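글방 > 단편 > 연재 외

공유 11 · 댓글 4

빨래가 끝나는 곡

Paltedmont 언덕 끝에 있는 시험실에서는 세탁기가 다 돌고 나면 짧은 곡이 흘러나왔는데, 나는 그 곡을 하도 많이 들어서 집에서 설거지를 하다가도 모르게 흥얼거리곤 했다. 아내는 그게 무슨 노래냐고 물었고, 나는 우리 회사 노래라고 대답했다. 아주 틀린 말은 아니었다.
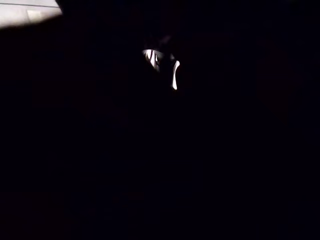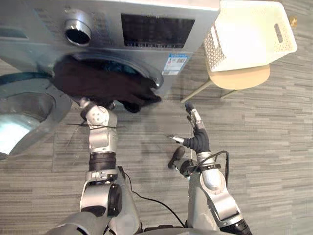 그해 6월에 내가 맡은 일은 손을 고르는 일이었다. Vogler에서 만든 뭉툭한 집게손과 Lirkotden에서 보내온 손가락 달린 손, 그 둘 가운데 어느 쪽을 다음 기계에 달지 정해서 보고서를 쓰라는 것이었는데, 말로 하면 참 간단하지만 손이라는 것이 어디 그렇게 쉽게 골라지는 물건이던가. 나는 왼팔에는 집게손을, 오른팔에는 손가락손을 달아 두고 날마다 둘에게 똑같은 빨래를 맡겼다. 수건도 맡기고 양말도 맡기고, 마지막에는 꼭 거의 검은색에 가까운 그 어두운 옷을 맡겼다. 문을 활짝 열어 놓으면 옷은 통 입구에 걸쳐져 바닥 바로 위까지 축 늘어졌고, 둥근 나사 구멍이 점점이 박힌 왼손이 그 아래쪽 자락에 바짝 몸을 갖다 대고 있으면, 가느다란 은빛 손가락을 위로 세운 오른손은 꼭 발표할 차례를 기다리는 아이처럼 보였다. 흰 바구니는 동그란 의자 위에 올려 두었다. 낮은 데 두면 팔이 내려가다가 제 몸통에 걸릴까 봐 내가 집 부엌에서 하던 버릇대로 올려놓은 것인데, 그게 그만 시험 조건으로 굳어져서 나중에는 의자 높이까지 표에 적어야 했다.

왼손은 정이 가는 손이었다. 생각이 없다고 해야 할지, 속이 편하다고 해야 할지, 일단 닿으면 물었고 물면 당겼다. 소매든 밑단이든 주머니든 가리지 않았다. 그러다 보니 통 고무에 낀 양말까지 옷이랑 한꺼번에 딸려 나오는 날이 있었고, 그런 날이면 나는 의자에 앉은 채로 박수를 쳤다. 물론 단추가 튀어 나간 날도 있었다. 그 단추는 아직도 내 서랍에 있다.

오른손은 까다로웠다. 손목에 검은 천을 감고 꼬불꼬불한 케이블까지 늘어뜨린 모양새부터가 어디 다쳐서 온 피아니스트 같았는데, 옷 한 벌을 집으려면 먼저 손가락을 하나 펴고, 조금 기다리고, 다시 하나를 펴고, 그러고는 마음에 안 드는지 전부 오므렸다가 처음부터 다시 시작했다. 옆에서 보고 있으면 차가 식었다. 그래도 한번 제대로 잡으면 그렇게 얌전할 수가 없어서, 스웨터 어깨를 잡아 들어 올릴 때는 돌아가신 어머니가 빨랫줄 앞에서 하시던 손짓이 떠올라 나는 괜히 창밖을 보곤 했다.

문제는 손목 카메라였다. 머리 쪽 카메라로는 세탁기며 바구니며 바닥 무늬까지 훤히 보이는데, 손목 쪽에서 들어오는 그림은 거의 다 새까맣고 왼쪽 위 귀퉁이에 희끄무레한 면이 조금, 그리고 가운데께에 무언지 모를 하얀 조각이 빛을 받고 있는 것이 고작일 때가 있었다. 나는 그 하얀 조각을 두고 한참을 고민했다. 얇은 것이 겹쳐진 듯 검은 줄이 비스듬히 나 있는데, 어떤 날에는 접힌 종이 같고 어떤 날에는 조개껍데기 같았다. 위층 동료는 노출값을 손보라고 했고 아래층 동료는 렌즈를 바꾸라고 했다. 나는 둘 다 그러마고 하고서 하루 종일 그 그림만 들여다보았다.

보고서를 내기로 한 날이 월요일이어서 나는 일요일 저녁에 혼자 시험실에 나갔다. 표는 다 채워져 있었다. 집은 횟수, 놓친 횟수, 걸린 시간, 상한 옷. 어느 칸을 보아도 왼손이 빨랐고 어느 칸을 보아도 오른손이 고왔다. 결론을 쓰는 칸만 비어 있어서 나는 거기에 커서를 두고 앉아 있다가, 에라 모르겠다 하고 세탁기에 내 작업복을 넣어 돌렸다. 가슴 주머니에 아내가 넣어 준 장보기 쪽지가 들어 있다는 것은 물이 다 차고 나서야 생각났다. 두부, 대파, 그 밑에 한 줄이 더 있었는데 나는 그걸 아직 읽지 않은 참이었다.

곡이 흘러나왔다. 문을 열고, 늘 하던 대로 왼손부터 들여보냈다. 왼손은 늘 하던 대로 물고 당겼다. 작업복이 입구까지 끌려 나와 축 늘어졌을 때 나는 나도 모르게 정지 단추를 눌렀다. 그리고 오른손을 보냈다. 손가락이 하나 펴지고, 기다리고, 또 하나가 펴졌다. 여느 때 같으면 답답해서 일어나 물이라도 마시러 갔을 텐데 그날은 앉아 있었다. 왼손은 밑단을 물고 있고 오른손은 주머니 입구를 더듬고 있었다. 가만 보니 왼손이 꽉 물고 버텨 주는 덕에 천이 밀리지 않았고, 그래서 그 까다로운 손가락이 처음으로 한 번에 주머니 속으로 들어갔다. 둘을 한꺼번에 움직여 본 적이 한 번도 없었다는 걸 나는 그제야 알았다. 비교 시험이었으니까, 늘 하나씩 차례로만 시켰던 것이다.

쪽지는 반쯤 풀어져서 나왔다. 두부도 대파도 다 번졌고 마지막 줄은 앞의 두 글자만 남아 있었다. ‘일찍’이었다.

나는 결론 칸에 ‘왼쪽 Vogler, 오른쪽 Lirkotden, 현행대로’라고 적었다. 예산 담당이 뭐라고 할지는 뻔했지만 그건 월요일의 일이었다. 바구니에 작업복을 담아 놓고 불을 끄고 나와서, 언덕을 내려가는 버스를 탔다. 두부 가게는 아직 열려 있었다.

댓글 4

독자 1
저도 세탁기 끝나는 노래 흥얼거리다가 애한테 들켰어요ㅋㅋ 다친 피아니스트에서 한참 웃었습니다. 우리 집 세탁기는 삑삑 소리만 나서 조금 부럽네요.

독자 2
비슷한 일을 하는 사람인데 의자 높이를 표에 적는 대목에서 뜨끔했습니다. 저희는 방석 두께를 적습니다...

독자 3
그래서 단추는 다시 달아 주셨나요? 서랍에 있다고만 하시고 안 알려 주셔서 자꾸 생각나요.

글쓴이
단추는 아직 서랍에 있습니다. 어느 옷에서 나온 건지 몰라서요. 다음 편은 장마 지나고 올리겠습니다.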